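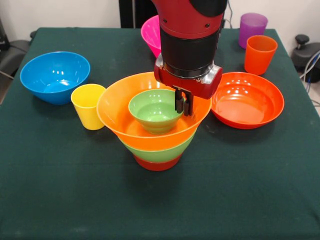
Bench notebook, gripper comparison, tabletop cell
Oct 18, 2025
Entry by: Abhishek Pandey
Reviewed by: Hemant Malhotra (pending)

Purpose. To continue the comparison of finger coverings for the parallel gripper on thin-walled plastic tableware. The candidates remain the bare Merkar fingers and the same fingers with foam padding. The Szewczyk suction unit is excluded from this round and will be treated in a separate entry once the replacement cups have been delivered.

Setup. Bowls and cups from the standard tableware set, on the green cloth. The cloth is to be kept for both coverings so that friction under the bowls does not become a second variable. Grip force limit set to 6 N in the Grutanon controller. Wrist vertical at approach in every trial, no tilt permitted.

Procedure. Each trial begins with the arm above the table and the fingers open. The operator names the target bowl, the arm descends over the rim, one finger inside the wall and one outside, and the bowl is lifted, held and set down. A trial is recorded as failed if the bowl rotates in the grasp, if a neighboring object is displaced, or if the controller stops on force. Nested bowls are attempted from the top of the stack only.

Observations.

Log numbering resumes at 300. Trial 300 was stopped by the operator before contact and is void. Trial 301 is the first valid one under the present settings.

The padding makes each finger considerably thicker at the lower end. Clearance inside the smaller bowls is therefore reduced, and the approach offset used for the bare fingers cannot be carried over. H. Malhotra raised this last week and he was right. I have entered a separate offset for the padded set in the tool table. Please do not overwrite it when switching back.

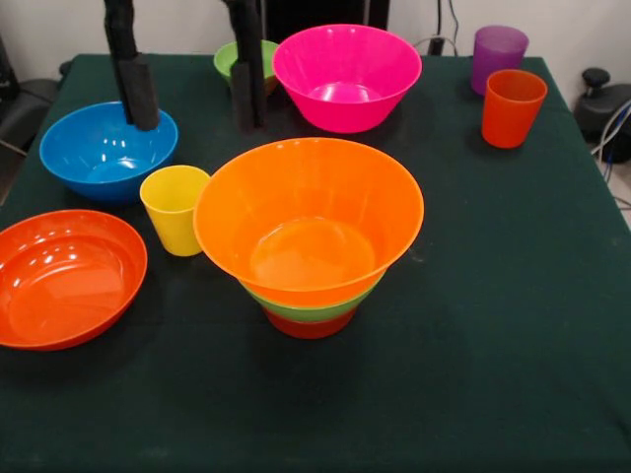

Padded fingers, left finger at the blue bowl. Orange, green and red bowls nested near the center of the table.

The spacing between objects matters more than I had allowed for. Where a cup stands close to a bowl rim, the outside finger has very little room, and with padding it has less. I propose that the layout sheet state a minimum gap - to be agreed with Hemant - and that layouts below it be logged under their own code.

Glossy interiors produce strong highlights under the overhead lights. The rim detector is sensitive to these. Exposure was lowered by one step and should be left there until the camera comparison is complete.

Consumables. The foam in use is the Grilard sheet, cut by hand. Edges are to be inspected at the start of each session and the pads replaced if any lifting is found. Remaining stock of sheet is 1,530 mm, sufficient for the present series. The next order is planned for December.

Open items.
- Grip width calibration for the padded set, both fingers (AP)
- Minimum gap for the layout sheet (AP, HM)
- Confirm that the force limit is read back correctly after a controller restart (HM)
- Clean lint from the cloth before the next session

No success rates are entered here. The trial log is to be checked against the controller record first, and the figures will go on the following page with Hemant's initials.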